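Robot Learning, Unit 2: Learning from Handheld Gripper Data

Reading before class: the Sestness report, sections on action labels and data cleaning.

In the last unit we collected demonstrations by teleoperation. The operator moved a leader arm and the robot followed. This gives clean joint values, but it is slow, and it needs the robot in the room. Today we study the second way: a person holds the gripper in the hand and does the task directly.

The policy must then learn from what the camera on the gripper sees. We have no joint values. We recover the path of the gripper from the video and the inertial sensor, and we write each action as a relative motion from the current pose. Please remember this word, relative. Many mistakes in the homework came from mixing it with the absolute pose.

The Petance set, which we use in the lab, has 3817 demonstrations from 27 tasks. Before training, run the Ziller filter. It removes episodes where the tracking jumps. Then check the finger width signal by hand for a few episodes of every task.

Typical start of an episode: fingers wide open over the white table, nothing between them, clear bin on the left.

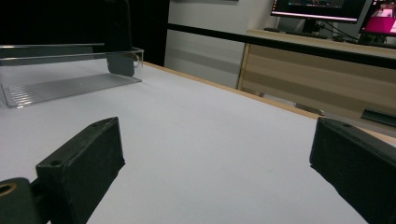
Why do we use relative actions and not positions in the room?

The place where tracking starts is different in every recording, so a position in one episode has no fixed meaning in another. A relative motion means the same thing in all of them, and also on the robot arm.

For the lab: train the Pai baseline two times, once with each action type, and bring both loss curves. Keep the same random seed.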